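Thread: Anyone else's shop going two-arm? What happened to your people?

marlowe_bench
Member
I work at Sasine, we do kitchen display setups for stores and rental units. Since February the resetting bench has been two arms and one person where it used to be three of us with our hands in it all day. Nobody got let go (yet), but my job is a different job now and I'm still deciding if I like it. Mostly I set out the pieces, press start, and fix what it fumbles. My shoulders feel great. My brain is kind of bored!

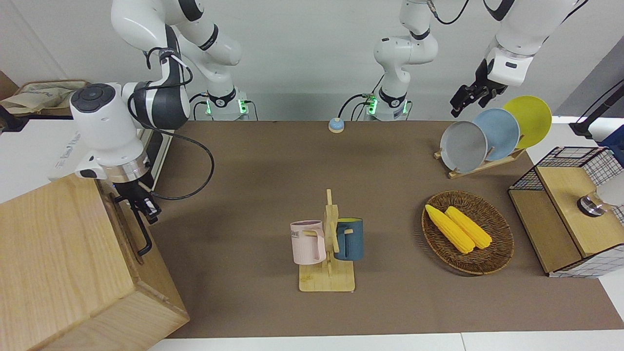 The bench, mugs and plates out, right arm down by the box handle

We've got a list of 727 pieces it's supposed to handle by summer, and mugs on pegs ate up most of the first month.

tinplate60
Fixing what it fumbles IS the job though. We went through the same thing at Kanusero and the people who learned the teach mode early got a raise out of it. Ask for the training now, in writing.

gus_in_receiving
Gotta disagree with tinplate. A raise for one person and two chairs gone by next year, that's how it went at my place. Where did your other two go, marlowe?

marlowe_bench
Member
One went to packing, and Sipho Radebe moved to nights to run the second bench. He asked for it, he likes the quiet. Packing was not asked for, so yeah gus, I hear you.

The thing I miss is the talking. You'd hang mugs and argue about lunch and the shift was over. Now I stand there for 7 hours watching a gripper go for a drawer handle and I catch myself leaning, like I'm helping it. 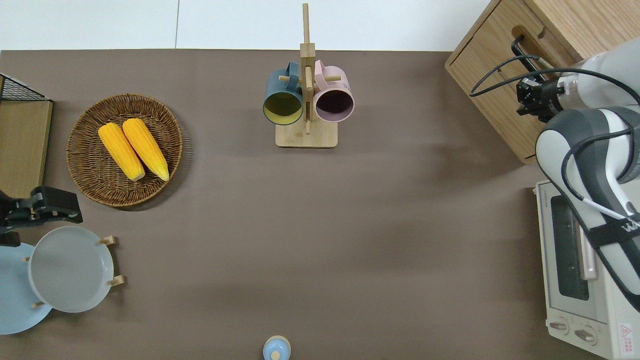

And I've gotten weirdly protective of it? Somebody from Pavlović came through on a tour and called it slow and I was ready to fight him. It IS slow. I could reset that table twice before it gets the drawer open.

tinplate60
lol the leaning. I still do that

gus_in_receiving
Slow doesn't matter to them, it doesn't take lunch. Get the packing thing raised at your next meeting, is all I'm saying.

marlowe_bench
Member
Will do. Anybody here done the Fokance course, is it worth giving up evenings for?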